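Subject: Re: [floor-talk] What happens to the kitting bench?
From: Natalie Furnival
Date: 9th March

Shigeru Sugawara wrote:
> I hear Privel is getting two arms and the bench crew is getting
> "new opportunities". Has anyone asked the crew? And can the arms
> sort mixed parts yet, or is it all slides?

Shigeru, I asked. There are 16 of us on the bench, and the opportunities so far are a login and a chair. The chair is good.

It's slides plus a simulator. My shift is now half kitting, half watching rendered arms deal with small parts, and writing down where I'd have done it differently.

Two arms, two bins, small parts:

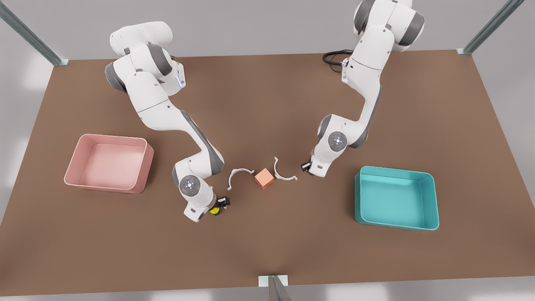
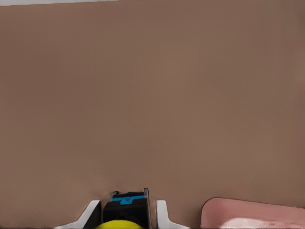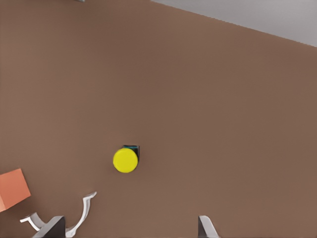
Management calls this "capturing bench knowledge". Mine amounts to 22 years of knowing which parts roll, and I've filled 209 comment rows with it. I asked whether the rows count toward my rate. They're looking into it – they were also looking into it in September.

What has changed is the talk. You can kit and gossip, but you can't review and gossip, so the room has gone very quiet. Billel site people, did you get the training grade in writing before your arms went in? We have it verbally, with a nod.

Natalie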